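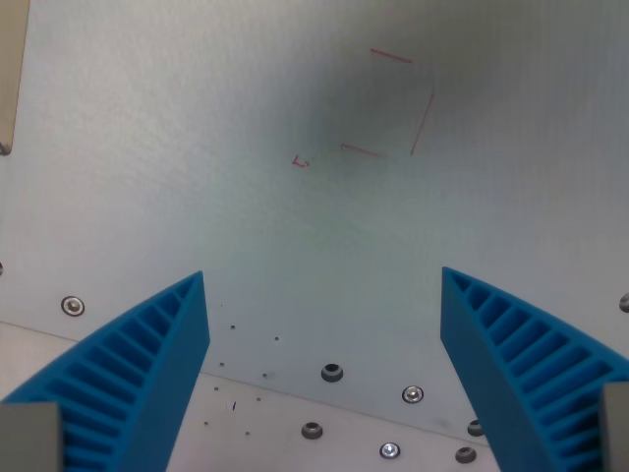

Why does a light gray matte panel look darker in some places than in others?

Most of the time it is either shadow or cleaner residue, and the way to tell them apart is to move the lamp. A shadow moves with the lamp. Residue stays where it is and gets more obvious when the light comes in low from the side.

Print this page
E-mail this page

Ticket 363
Product: Grarnitz flat panel, light gray, matte finish
Opened by: Lachlan Haldane, Wiltthorpe
Opened: August 26, 2024
Status: Closed

Problem as reported

Panel is uneven in color. One side looks nearly white and the rest is a cooler gray, in places a bit green. There is a darker patch toward the middle with soft edges. The panel has been in use as a bench top since May. It was wiped down every evening with Gresari surface spray and a paper towel. Customer wants to know if the finish is wearing off and if the panel should be replaced. He also asks if the red markings can be cleaned with the same product as the rest.

Reply 1, support

Please do the following before you put anything else on the surface.

1. Turn off the overhead light and use one lamp. Put it at the left end of the bench, then at the right end. Write down which dark areas move.
2. Run a dry fingertip across the dark patch and then across a clean-looking part near the edge. Let us know if one feels slicker.
3. Tell us how the spray was used (straight on the panel or on the towel) and if it was rinsed.

Do not use a scouring pad, melamine sponge or powder. They polish a matte finish, and a polished spot can't be made matte again.

Reply 2, customer

The big patch in the middle moves. It slides over when I move the lamp, so I guess that one is a shadow. The pale side stays a little paler whichever end the lamp is on, but less than I thought. There are also streaks I had not noticed before, running front to back, and those don't move at all. The streaks feel slick. The edge feels dry and slightly rough.

Spray went straight on the panel. Never rinsed. The bottle doesn't mention rinsing, or if it does I missed it.

Reply 3, support

Thanks. The streaks are dried cleaner. The fine texture holds on to it and a paper towel leaves most of it behind. The finish under it is probably fine.

To remove it:

- Mix 2 drops of plain dish soap into a quart of warm water.
- Wet a soft cotton cloth, wring it out well, and wipe one section at a time in straight lines.
- Go over the same section with a second cloth and plain water. Change the water when it clouds.
- Dry with a towel right away. Air drying leaves spots.
- Let the panel sit overnight before you judge the color.

Keep solvents off the red markings, including rubbing alcohol. Soap and water is all right, with light pressure. If any red comes off on the cloth, stop and blot dry.

Reply 4, customer

Did the whole thing. First pass the water went gray and soapy even on the plain water round. Streaks are gone except near the back edge. No red on the cloth. The left is still slightly paler than the right.

Is that last part normal?

Reply 5, support

A slight drift in tone from one side to the other is within the finish standard for this panel. It also picks up color from whatever is near it, so a wall or a shelf can push one side green or blue. If you want to check, rotate the panel end for end. If the pale side stays on the left, it's the room.

For the back edge, repeat the soap step there only.

Reply 6, customer

Turned it around with Matić on the other end. Pale side is still on the left, so it's the window. Back edge came clean on the second try. I'll stop spraying it. You can close this.

Resolution

Cleaner residue removed with soap and water. No defect found. No replacement sent. Care sheet 74 mailed to customer.

Print this page
E-mail this page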